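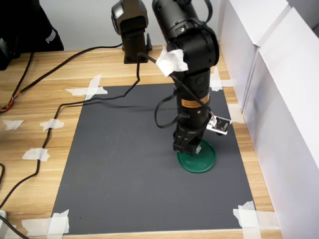 1/ Decoupling capacitors, a thread for everybody who has ever stuck one on a board because the datasheet said so and then moved on with their life (me, for years)

2/ So last February I built a little sensor board for the Flaltden project. Microcontroller, radio, a couple of LEDs. Worked great on the bench supply. Put it on a battery and it reset every single time the radio woke up!

3/ I blamed my code first. Of course I did. Spent a whole weekend in there adding delays and print statements and drinking way too much coffee.

4/ Then Pankaj Chaudhary took one look at my layout and asked how far the cap was from the supply pin. It was 40 mm away, on the other side of the connector. Whoops.

5/ Here's the deal. When a chip switches, it wants a gulp of current right now. The battery is at the far end of a trace, and a trace has a bit of inductance, so the current can't ramp up instantly and the voltage at the pin dips.

6/ The cap is a tiny bucket of charge parked next to the pin. The chip drinks from the bucket, the battery refills it a moment later. Park the bucket across town and you've got the same long trace problem all over again.

7/ Moved it to 2 mm from the pin, with a short fat path to ground. Fewer resets, but not zero. Grr.

8/ The radio burst was also just plain longer than a small ceramic can cover. So I added a bigger one near the battery connector too. Small and close for the fast stuff, big and a little farther out for the slow stuff. You usually want both.

9/ Scope numbers for the people who asked: the dip was 500 mV before I touched anything and 223 mV after moving the small cap. With the big one on, I had to zoom way in to find it.

10/ Oh, and check the voltage rating!! Some ceramics lose a big chunk of their capacitance when you put DC across them. The value printed on the reel is what you get near zero volts. Look for the DC bias curve, it's usually buried in the back of the datasheet.

11/ Consuelo Puma asked if you can skip all this on a breadboard. You can get away with it for slow stuff. I still poke one in right across the power pins, legs trimmed as short as I can stand.

12/ Next thread is ferrite beads, once I've finished arguing with one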